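Six months of pushing blocks about with the Rendberg starter kit
4 January 2020
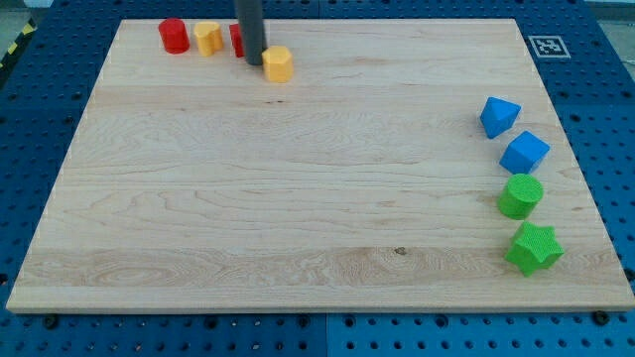

The Rendberg board and blocks, with the arm's rod over among the reds and yellows.

I should say at the start that I paid for this myself. Rendberg have never sent me anything apart from a newsletter I can't seem to leave, and a padded envelope of bolts, of which more later.

The kit is sold as a "tabletop pushing set", a phrase that did me no favours when I had to explain the parcel at home. What you get for 600 pounds is a maple board, a set of eight blocks, a straight rod with a mount that fits most small arms, a sheet of printed markers and a year of the software. You do not get an arm. You do not get a table either, and the manual assumes throughout that you own one with holes in it. I already did, a blue one, bought in a moment of confidence from a firm that was closing down. If you don't, add another 400 and a friend with a van.

The board first. It is far too nice. I was expecting something out of the back of a kitchen showroom and got a piece of maple with a wavy figure running through it and a small dark knot near the front, and for the first week I was reluctant to let a robot anywhere near it. It sits flat and the edges are dead straight. My one complaint is that pretty grain is a lot for a camera to think about, and on a dull afternoon the software would now and then take an interest in the orange streak. A coat of plain grey paint would cure this. I can't bring myself to do it.

The blocks come in red, yellow, blue and green, two of each, and all sorts of shapes. The cylinders behave themselves and go where they are shoved. The blue cube is fine if you hit it square and sulks off at an angle if you don't. The green star is a swine. Push a star with a round rod and the rod finds its way in between two points and stays there, and you can then steer the thing beautifully, right up until you want to let go of it. The yellow heart has the same trick at one end and the opposite trick at the other. I've grown quite fond of the heart.

Software is where the money went, I assume. It's called Isoleo, and it lets you type what you want ("put the blue ones together") and then has a go. I ran it through the 114 tasks in the practice list, over more evenings than I'll admit to, and it was good at anything involving colours and poor at anything involving the word "between". It is also slow to start. You can make tea. On the plus side, the log files are in plain text and say what went wrong in words a person might use, and I have bought dearer things that couldn't manage that.

Setting up took me an evening and a half. The manual gives it twenty minutes. Most of the difference was the marker, which has to be stuck down flat beyond the corner of the board and which I stuck down, with great care, the wrong way round. The arm then did everything perfectly in mirror image of what I'd asked for. Page 8 does mention this. It mentions it after the bit where you press go.

The bolts, then. Mine came a few short, and in September I wrote to the support address expecting silence. I got Mekdes Teshome, who replied the same afternoon, asked one sensible question about my table, and posted a bag of the right ones without making me fill in a form. She also told me to stop tightening the rod so hard. I hadn't said I was doing that. I was, though.

A few people have asked how it compares with the Feyisa set. I had a loan of one for a fortnight and it's cheaper, with lighter blocks that skid about if you so much as look at them, and a board that had a slight bow in it. The software is free and feels it. If you only want to see whether you like this sort of thing, get the Feyisa and put up with it. Lisham do a set as well, but they wouldn't give me a price without a phone call, so I can't tell you anything about theirs.

Would I buy the Rendberg again? Yes, probably, and I'd moan about the price again too. They have a larger board listed for later this year with twice the blocks. I have measured the table and it won't fit, unless the printer moves.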